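**Consumer Claims and Evidence, Unit 4: What the label promises**

Notes for the October sessions. Read before class, bring the Gremuden worksheet.

Last unit was about advertising. Labels are harder, partly because people trust them more. A TV spot is obviously trying to sell you something. A label has a nutrition table on it, and a table looks like science. Some of that trust is earned. A lot of it is borrowed from the table by the words printed next to it.

## 4.1 Three kinds of statement

For this course we sort label statements by how you would check them.

- **Measured.** Net weight, sodium per serving. There is a number, and somebody could put the product on a scale or in a lab and find it wrong.
- **Regulated wording.** Phrases a company can use only if the product meets a written rule. The rule may be weaker than you think, so look it up.
- **Free wording.** "Farm style," "classic," "made with care," "real taste." Usually no test exists. You can't find such a statement false, and that should bother you more than it seems to bother shoppers.

Most front-of-package text falls in the third group. Students often argue for moving "natural" up a level. Maybe, depending on the product and the country, but find me the rule first.

## 4.2 The serving size problem

A serving is a unit on paper. It is supposed to reflect how people eat, and sometimes it does. With condiments I have my doubts. Take a sauce that lists sugar per tablespoon, then watch someone with a plate of fries. Whatever ends up on the plate, it wasn't measured with a spoon.
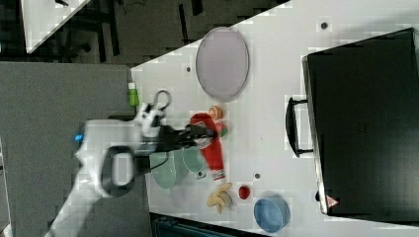 *Fig. 4.1. Ketchup in a squeeze bottle, held in a gripper.*

The package matters too. A squeeze bottle gives you a stream, a glass bottle gives you nothing and then too much, and a packet gives you a fixed amount that you double by opening another. All of these may carry the same serving size. When you compare two condiments, convert both to 100 grams before you say anything about which one is "better." Do this even when the front of the package has done a comparison for you - especially then.

## 4.3 Case: the Stumer tasting

Stumer, a sauce maker, printed "preferred by shoppers" on its tomato line and, when asked, released a two-page summary. The summary gives us this much:

- 177 people tasted two sauces, Stumer and Lanent.
- 44 gave no preference and were dropped from the results.
- The tasting took place in stores that already stocked Stumer.
- The order of tasting isn't reported.

Dropping 44 people is not a small matter. They are the ones who couldn't tell or didn't care, and for a claim about preference that is an answer. With them gone, the base is 133, and any share you calculate goes up. The summary doesn't say which base the company used. I wrote to ask and received a coupon.

The missing order worries me just as much. If everyone tasted Stumer first, we may be looking at an order effect. We can't tell, and we shouldn't guess in the company's favor.

Italo Vitale's reply, in your reader, defends the study. He says no tasting is perfect and that a flawed test beats no test. I agree with the first part. On the second, ask what the flawed test is being used for. As a rough check inside the company, fine. Printed on a label, it carries weight it hasn't earned.

## 4.4 Bigger samples don't fix it

D'Amico later ran a similar survey with 1000 people, and the trade press treated the size as the news. Size helps with random error. It does nothing for a leading question, and item 9 on that survey reads: "How much more do you enjoy the rich taste of D'Amico?" Ask that of a whole city and you still learn very little.

## For next time

1. Pick one package from your kitchen and sort every statement on it using 4.1. Note the ones you had to argue about.
2. Rewrite D'Amico's item 9 so that a person who dislikes the sauce could answer it.
3. One page on Vitale: where does he have a point? "Nowhere" won't be accepted, and neither will "everywhere."

Worksheets go in the tray outside my office by 4 p.m. Late ones get read, but without comments.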